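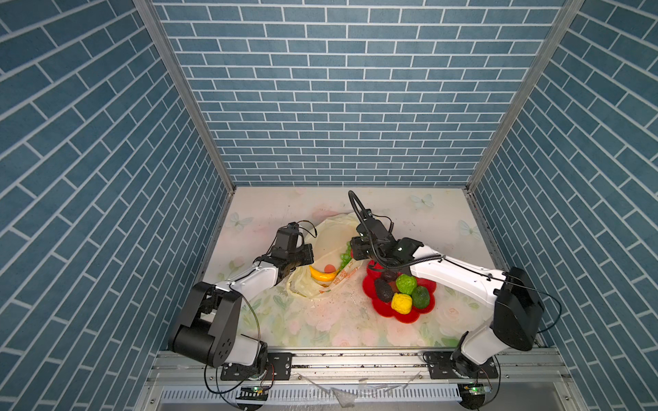 Fruit task on the two-arm bench, with the bag open and the red plate to its right.

How to test whether a two-arm robot can unpack groceries

Moving fruit between a bag and a plate takes a person a few seconds. For a pair of robot arms it is still a hard chore, mostly on account of the bag. A crumpled bag has a different shape every time you set it down. Killian Chevalier and I use the steps below at Oridgate when we want a fair score.

1. Fix the layout. Put the plate beside the bag, where both grippers can reach it. Mark the plate position under the rim with a pencil.

2. Load the bag. Use a mix of shapes. A banana, a small round fruit and a bunch of grapes will give you three different grasps. Leave the mouth open for the first set of runs.

3. Set a time limit. We allow 300 seconds per run. Raise it to 600 if the arms are new to the task.

4. Do 10 runs without touching anything between start and stop. Crumple the bag again before each one.

5. Score each fruit separately. Count it only if it ends up on the plate. A fruit dropped on the table scores zero, even if the arm picks it up later.

6. Write down where each run failed. Common entries on our sheet are "gripped bag and fruit together" and "grapes pulled off stem."

Our log has 197 runs so far. Round fruit does best and grapes do worst. I would not hand over the kitchen yet, but plain pick-and-place from an open bag is close. Tied bags are a separate test. Reginald Rosenthal is writing that one up in October.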